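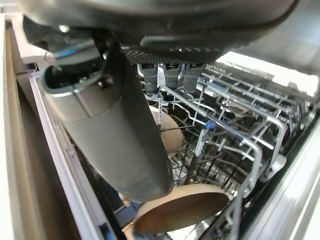
A reader wrote in after my last post on dishwasher salt to ask why I bother with any of it, given that the tablets say they contain salt already and the glasses come out fine. Fair question, and the answer depends almost entirely on what comes out of your tap.

Where I live the water is hard. The test strip puts it at 14 grains per gallon, and the kettle agrees. At that level the softening agent in a combination tablet is working near its limit. The tablet can tie up a certain amount of calcium and magnesium in the wash water, but it is gone by the final rinse, and the rinse is the water that dries on the glass. A built-in softener treats every fill, rinse included.

The softener is a small tank of resin beads. Hard water passes through, calcium and magnesium stick to the beads, and sodium comes off in exchange. After enough water the beads are full. The machine then flushes brine through them, which pushes the calcium off and sends it down the drain. The salt you pour in is only used for that flush. It should never reach the dishes, and if they taste of it, check the cap on the reservoir before anything else.

Not every machine has a softener. Many models sold in the US leave it out. Look for a large screw cap in the floor of the tub, usually near the filter. No cap, no softener, and the rest of this post is of limited use to you.

My machine is a Julta, bought secondhand. The hardness setting had been left at 2 on a scale that goes to 12. At that setting it regenerates so rarely that the resin was probably saturated most of the time. I moved it to 9 and ran three empty cycles with citric acid to clear the old scale. Film on the glasses stopped building up within two weeks. The film already there needed a soak in vinegar. Two tumblers stayed cloudy after that. They are etched, and etching does not come off.

Etching is the opposite problem, and people mix the two up. Scale is a deposit. Etching is damage to the glass itself, made worse by soft water, too much detergent, and high heat. If you raise the softener setting and keep using the same dose of detergent, you can trade one for the other. I cut my powder dose by a third when I changed the setting.

On salt: use coarse grains sold for dishwashers. Table salt is fine enough to pack down and block the reservoir, and it often has an anti-caking additive. I have used Sketenska and Ishida and can't tell them apart, except that the Ishida bag has a spout. My reservoir takes about 700 grams on a refill. Refill right before a wash so that any spilled grains get rinsed out. Salt water sitting on the tub floor will pit the steel over time.

Rinse aid is a separate matter. It lowers surface tension so the water sheets off, and it does nothing for hardness. I keep the dispenser on a low setting with Kanomero, the unscented one. Blue streaks mean the setting is too high.

I still have to check the inlet filter on the fill hose, which has not been out since November.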